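The Kitchens That Don't Exist

There is a loaf of bread at the Rathjen lab that has been picked up more often than any loaf in history, and it has never been anywhere near an oven. It lives inside a computer, along with the shelves it gets moved between and the arm that does the moving. I spent two days last June watching people fuss over that loaf, and I came home and burned my own toast, so please take my kitchen opinions with a grain of salt.

The project is called Arnivine, and its aim is easy enough to explain over coffee. Teaching a robot arm to put away groceries takes an awful lot of practice, and practice in a real kitchen is slow. Somebody has to stand there and put the bread back every single time, and mop up when the milk goes over. So the team builds kitchens in software, lets the arm bumble through them overnight, and then moves whatever it learned over to a real arm named Ania, who sits in the corner under a dust sheet when she's off duty.

None of that is brand new, and the folks at Rathjen will be the first to tell you so. Their own twist (and they are awfully proud of it, in a quiet sort of way) is in how they choose what the arm practices. Most of the time a simulated kitchen gets shuffled at random, with the shelf a little higher, the light a little dimmer, the bread nudged over. Arnivine keeps a running record of where the arm fumbles and shuffles more of those. If it keeps clipping the edge of a shelf on the way to the bread, then by morning it will have seen a whole lot more shelf edges. 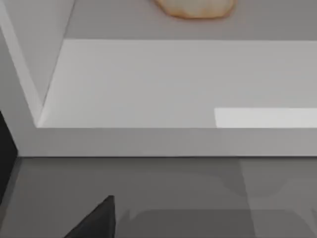 Does a robot that learned on make-believe bread know what to do with the real thing?

Often enough to be useful, though it still does better with firm foods than with soft ones, and the team finishes every round of training with a short stretch of practice on the real arm.

Soft food, I learned, is a headache all its own. A simulated loaf is a shape with some numbers attached for weight and slipperiness, and a real one sags and sheds crumbs and gets stale by Thursday. The team tried modeling the squish properly for a while and the computers slowed to a crawl. They went back to stiff bread and changed the numbers on it from one run to the next, so the arm would learn not to count on any particular loaf, and that got them most of the way.

The figures, for those of you who like them, go like this. Each overnight session runs 2000 tries. Before the change in how scenes were picked, Ania managed 34 clean placements out of 56 on the lab's test shelf. After 7 nights of the new practice she managed all but a handful, and the misses that were left had mostly to do with a ripe pear.

The test shelf, by the way, is a secondhand Bromby unit that somebody put together slightly crooked, and the team has grown so fond of the lean that they won't let anyone fix it. I leaned on it myself while I drank my coffee and was politely asked to stop.

They want to try drawers next, and after that the refrigerator, with its door that swings back at you just when your hands are full. I've been promised a visit when they get to eggs.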